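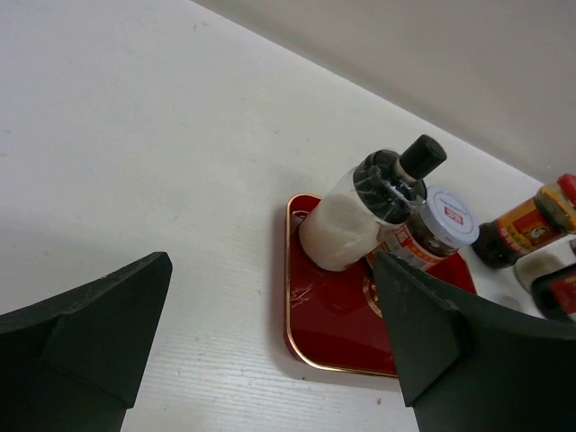
Bohdan Horobets has run the dining room at Lollirow for 15 years and he still starts with the tables. Before the lights, before coffee. He wipes one down, steps back, puts the condiments on. They go on a tray – always a tray, red and glossy with a thin gold edge and a round gold emblem on the floor of it – and the tray goes on a plain white tabletop. "If the tray looks tired, people think the food is tired," he says. "They don't even know they're thinking it."

Eating > Behind the Counter > Interviews

2 comments | 515 shares

We met at 3 in the afternoon, the dead hour between lunch and dinner. Phone ringing the whole time. He answered maybe half the calls. Zlata Zinchenko, who manages the kitchen side, came and went with a towel over her shoulder and corrected him when she felt like it, so this is really an interview with both of them.

First question was the obvious one. Why trays at all?

"Rings," Horobets says. White tables show everything. Soy sauce, vinegar, chili oil, whatever creeps down the outside of a bottle. For the first few years they stood the bottles straight on the table and every table ended up with a little brown circle in the same spot. "You scrub it, it comes back by lunch. I was scrubbing circles in my sleep."

So they tried paper mats. Mats went soggy. Then cork, which smelled by the end of a month. Then a wire caddy with a handle, and he gets a bit heated about the caddy. "Crumbs go through the bottom. So you have the ring and you have the crumbs. And children carry it away!"

The red trays came from Skoryk, a small supply place a few blocks over that was clearing out old stock. He bought a stack, more than he needed. Zinchenko hated them. "I said it looks like a wedding," she says. "Gold, red, the shiny. I said Bohdan, we sell soup."

She came around by October. The reason was practical – the raised lip. A bottle drips, the drip stays in the tray. You lift the whole thing off, wipe the table in one go, put it back. Before, a server had to pick up every container one at a time and then try to remember where they went. On a busy day with 1,000 other things to do, nobody was lifting anything. They wiped around the bottles. You could tell.

How do you clean them? I asked becuase mine at home (not as nice) is permanently sticky.

Zinchenko took this one. Warm water, drop of dish soap, soft cloth. Not the green scrubber, ever. The gloss goes cloudy and then it's cloudy for good. She does the corners with a finger inside the cloth. Rounded corners are easier, she says, she won't buy anything square now. Dry it right away or you get spots, and on a shiny red surface the spots look worse than the sauce did.

And the gold edge? "Gentle. Gentle gentle. It's thin. One of the boys put a tray in the machine and the gold came out like a tiger." She means stripes.

The containers get emptied and washed on a rotation. She doesn't top up. Horobets says topping up is the thing he judges other restaurants on, he'll unscrew a lid and look at the neck. "There's a crust. The crust is older than the waiter." At Lollirow the dregs go in a tub, the tub goes in the trash. It used to go down the sink. They had a bad spring with that – chili oil, cold pipes, a lot of Drano, then a plumber anyway. He doesn't want to say what the plumber cost.

What goes on the tray is less fixed than I expected. Tall bottle at the back, toward the wall, so a sleeve doesn't catch it. Jars in front. After that it's up to whoever is setting up. Horobets used to insist on an exact order and drew a little diagram, taped up by the pass. Zinchenko took it down. "People move them in one minute. They sit down and they move them. Why am I fighting the customer."

He still straightens them when he walks by. Did it twice while we were talking, to a table nobody was sitting at.

I asked if guests ever take things. Sure. Jars mostly. The spoon out of the jar, which is stranger. Once a whole tray, jars and all, and the man came back later the same week and ate lunch like nothing happened. "I gave him a table with no tray," says Horobets. "He asked for vinegar. I brought it in a cup."

They've been pushed to drop the whole setup and go to packets. There's a rep from Truva who stops in with samples, nice guy apparently, leaves a box every time. Packets are cheaper if you count labor, Horobets admits that. He's done the sums. But he doesn't like the torn corners on the table after, and he dosen't like how people take one packet and then look around to see if they're allowed another. With a jar they just help themselves.

Zinchenko keeps the sample boxes under the register for takeout orders. "Free is free."

Any advice for people at home? Short version. Get a tray with a lip, smaller than you think. Two or three things on it that you use every day, the rest back in the cupboard. Put it near the wall side if your table is against one. Wash it when you wash the plates. Horobets added that you should pick a color you'd notice dirt on, Zinchenko said no, pick one where you wouldn't, and they were still going on about it in the kitchen when the first dinner people came in and I had to give up my chair.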